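Cup-tied after a loan? Amateur league cup rules

Posted in Soccer > Rules and competitions

dvb_left_back

I play for Flostov, second tier of our regional amateur league. In the fall I was on loan at Coppens and came on as a sub in their first round cup game. I played the last few minutes and we lost on penalties. The loan ended in December and I'm back at Flostov, who are still in the cup and play Gorex on Friday night.

Our coach, Koen Van Acker, wants me to start. One of the other players says I'm cup-tied because I already appeared for another club in the same competition this season. Koen says that only counts if the club I played for went through. I can't find anything clear on the league site, just a long PDF from a few seasons back. Does anyone know how this normally works? I would rather sit out than get us thrown out of the cup.

Also, if it matters, my registration went back to Flostov before the draw for this round was made.

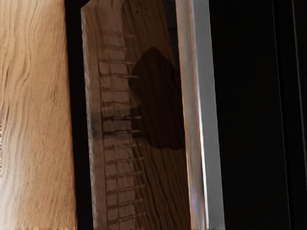 Wood grain, close up

marly58

Your teammate is most likely right. In nearly every cup I have dealt with, what counts is whether you took part in a match for another club in that competition in the same season. It makes no difference whether that club won or lost, and the number of minutes doesn't matter either. Being named on the bench and not used is usually fine, but you came on, so that doesn't help you.

The date of the draw matters for a different rule. Some cups say a player must be registered by a certain date to play in a given round. You would pass that one. It doesn't cancel the other.

There are exceptions. A few competitions let a player switch once if the first appearance was in a qualifying or preliminary round. Check what your first round is called in the rules. If it is listed as a preliminary round, you may be OK. Look under "eligibility" or "qualification of players," and make sure you have this season's version. An old PDF is no use if the rule was changed.

I was secretary of a club that got this wrong. We won 4-1, the other side complained two days later, and the match was awarded to them. We also got a fine of 200, and the player was banned for one game. He had played 11 minutes for his old club in September.
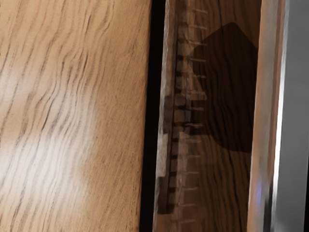
The part that annoyed us most was that one email before the game would have settled it. So have your club secretary write to the competition secretary, not you and not the coach. Give your full name, registration number, the date of the Coppens game and the date the loan ended. Ask for a yes or no in writing. A phone call is no good if there's a complaint afterward. If there is no reply by the day of the game, don't play.

skinonel_fan

just play, they never check this stuff at amateur level. we had a guy play for two teams in the Skinonel Cup and nothing happened

marly58

The league might not check, but the team that loses will. The match sheet from the Coppens game has his name on it and Gorex can ask to see it.

dvb_left_back

Thanks, that's what I was afraid of. I found this season's rules in the end, they were under the forms page for some reason. It says a player may not play for more than one club in the competition "proper," and the first round counts as the competition proper. So no luck there. Our secretary has emailed anyway to get it in writing, but I've told Koen to pick someone else at left back.

One more thing if anyone knows: can I still be on the bench if I don't come on?

marly58

I wouldn't. Some rules treat an ineligible player on the match sheet as an offense even if he stays in his tracksuit. Have your secretary add that to the email.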